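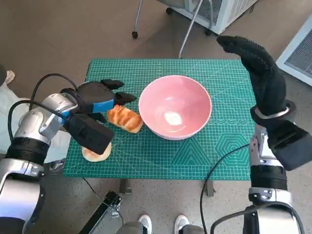
A cutting mat with a printed grid, in use under a pink bowl and bread.

A cutting mat is a flat sheet laid over a table to protect it from blades. Most are green and printed with a grid, often with angled guide lines, hexagons and small circles for drafting shapes. They are sold for sewing, paper craft and model making, though many spend much of their lives as a table cover.

Claims and testing

Makers commonly call their mats "self-healing." The term is generous. The surface closes over a shallow cut, but repeated cuts along one line leave a groove. Conora advertised its Suvis mat as good for 3324 cuts, a figure for which it published no test method. Osvaldo Donati, writing in a craft newsletter on March 5, 2018, reported visible scoring after 590 passes with a fresh blade. His trial used a single mat and has not been repeated.

The printed lines deserve similar caution. Donati found an error over the full width of an 18-inch mat sold by Sorrentino, and advised checking any mat against a steel ruler.

Use with food

Some sellers suggest the mats for kitchen work. Few say whether the ink or plastic is meant to touch food, and a craft mat that has been used with glue or paint is a poor place for unwrapped bread. Heat warps most mats permanently.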